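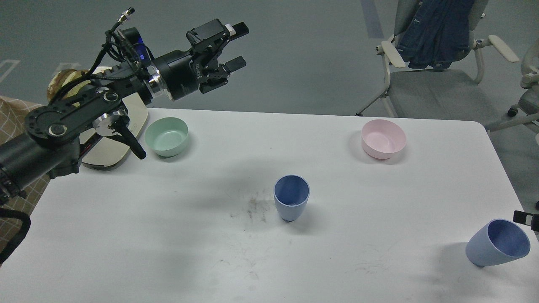
What has to be running before the open day visitors are let up to the table?
The arm, the gripper and the tableware demo, in that order, with the fault list empty on the operator screen. If the gripper is missing from the device list, the demo will load and the arm will move, but no pick will complete.

Ticket 3630
Subject: Gripper drops off the bus during the tableware demo
Site: Plondwood, demo hall
Software: Prilto demo runner, current June build
Priority: High until open day, then normal
Status: Resolved, monitoring

Original report

We run the bowls-and-cups demo for visitors at the June open day. In rehearsal the arm goes to the first cup, stops above it and waits. The gripper does not close. After a while the runner reports "end effector not responding" and parks the arm. The arm itself reports no fault. Restarting the runner clears the message and the next run may be good or may stop in the same way. We have not found a cup or bowl that makes it more likely.

The demo is the same one we used at the last visit: upright cups first, then bowls, then any cup lying on its side. Nothing was changed in the task file. The runner was updated and the wrist cable was replaced between the two events.

Log, oldest first

9:10
Asked site for the runner log and the gripper device log from the same failed run. Received runner log only.

9:40
Runner log shows the close command sent and no acknowledgment inside the limit. Limit is set to 3000 ms. The gripper normally answers well inside that, so raising the limit is not a fix. Asked site to leave it alone.

10:05
Device log received. The gripper is present at start, then disappears from the bus and comes back with its counters at zero. That is a restart of the device and it happens before the close command goes out. The command is sent to a device that is still booting.

10:30
Two candidates:
Supply drop at the wrist.
Runner re-initializing the tool when the task file switches from approach to grasp.
The second would show a request in the runner log. There is none. Going with the supply side.

11:15
Asked site to run the approach motion with the gripper open and no grasp step, and to note the joint positions at any restart. Site repeated the run until it failed. Restart occurs with the arm extended and the wrist rotated past 108 degrees. Below that angle the device stays up.

11:20
Angle dependence points at the replaced cable. Asked site to power down, check the wrist connector for seating, and check whether there is slack between the last clamp and the connector.

13:00
Site reports the connector was seated but the cable was clamped short. At full wrist rotation it pulls on the connector body. The old cable had been clamped one position further back.

13:25
Cable moved back to the old clamp position. Connector reseated. Site asked whether the wrist rotation could also be limited in software for the open day. Yes — set the limit in the tool profile, not in the task file. The task file is overwritten each time the demo is reset from the visitor screen.

14:10
Limit set in the tool profile. First run stopped with "pose unreachable" on the sideways cup. Expected. The grasp for a cup on its side uses a large wrist rotation by default. Advised switching that object to the alternate grasp, which comes in over the rim.

14:45
Alternate grasp loads. The cup is approached from the other side and the wrist stays inside the limit. Site ran the full sequence with no restart in the device log.

15:30
Secondary report from site: after a manual stop, the runner resumes with the old object positions. Not related to this fault. When the demo is stopped by hand and someone moves the bowls, the table scan has to be repeated. Use "Rescan" and then "Start". "Resume" keeps the last scan. Opened as a documentation request under Thambiah, the project that covers the visitor screen.

16:00
Site asked for a short procedure to print for the operators. Agreed text is below.

Operator procedure, tableware demo

Power on the arm and wait for the device list to settle. The gripper must be in it.
Open and close the gripper once from the manual page.
Clear hands and tools from the table.
Press "Rescan". Compare the objects on the screen with the objects on the table.
Press "Start".
If the arm stops above an object and the gripper stays open, press "Stop". Save both logs before restarting anything.
Do not raise the response limit.
If visitors have rearranged the tableware, go back to "Rescan".

Open items

Replacement cable with a longer tail has been requested from Brorura. Until it is fitted, keep the rotation limit in the tool profile.
The runner should check that the gripper is present before it sends a close command. Logged as a change request against Prilto — no target build yet.
Site to send the device log after the open day, whether or not there was a stop.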